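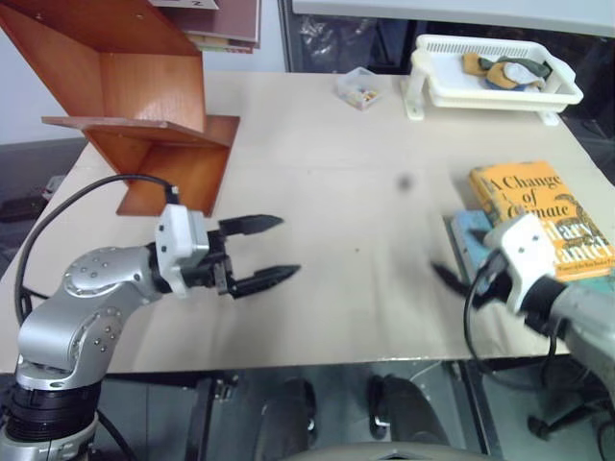
The Huseo Vaccination Outreach Program is a public health program that brings routine immunization to the rural districts of Huseo and the neighboring river settlements. It operates from a central depot in Drulside, where doses are received, sorted and repacked for mobile teams. Small-batch packing has long been the slowest part of such work. In Drulside the packing is done by hand.

## History

The program began as a measles campaign run by the district health office in Lokar. Its first season covered 5 settlements and relied on borrowed cold boxes. Childhood boosters were added later, followed by seasonal influenza shots for older residents.

## Operations

Mobile teams of four travel a fixed circuit each September, before the Son River road becomes difficult to pass. The circuit has 40 stops – most of them schools or market halls – and sessions usually open at 8 a.m. Families who miss a session may attend the permanent clinic in Lokar.

## Coverage

In its most recent reported season the program gave 2,178 doses. Coverage remains lowest in the upper Son valley, where several hamlets can be reached only on foot. A proposal to station a nurse there through the winter is under review by the district health office.

## See also

- Cold chain
- Lokar District Clinic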